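June 2018

So I finally did the thing I've been putting off since March and gave my dissection kit a proper home! If you've read this blog for a while you know I draw plants, seed pods mostly, and that half of drawing a seed pod is getting it open without turning it to crumbs. For years my tools lived in a pencil cup. Points up. I know.

What pushed me over was an afternoon class with Naheed Kazmi, who teaches botanical illustration over in Schwaiger. She lays out her instruments before she even looks at the specimen, all running the same direction, on a clean cloth with nothing else on it. I came home and did the same at my kitchen table and oh my goodness, the difference. I opened a whole poppy head without once hunting for my tweezers under a paper towel.

A few things I've settled on so far:

- Cloth in front, tray behind. The cloth is for tools and the tray is for whatever I'm taking apart. Mixing them gets sap on everything.
- Fine tweezers only. I had 10 pairs (ten!!) and gave most of them to Carys Powell for her bead work.
- Scissors with the rings toward my right hand. I'm right-handed, and I used to put them down any old way and then fumble.
- Packets of spare bits go at the back of the table, where my sleeve can't drag them onto the floor.

I do love a stainless tray. It wipes clean in seconds, it doesn't stain the way my old china plate did, and the rim stops little round seeds from making a run for it. It shows every fingerprint, mind you, and I've made my peace with that.

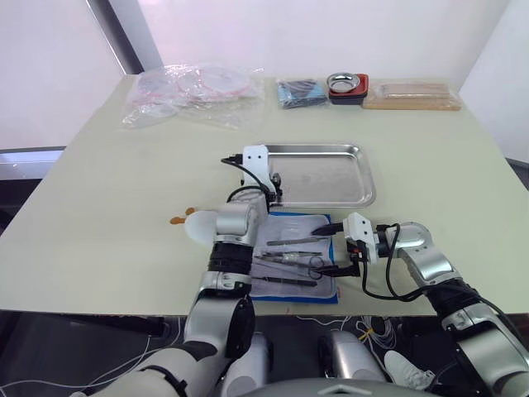
*Tools on the blue-edged cloth, steel tray right behind, packets along the back.*

The blue border has grown on me so much. My eye goes straight to it, and I've gotten weirdly strict about keeping everything inside the line. Next up is a roll with pockets for carrying the kit to class. Carys has offered to sew one if I pick the fabric, and I've got it down to 3 (the green one, probably, but ask me tomorrow).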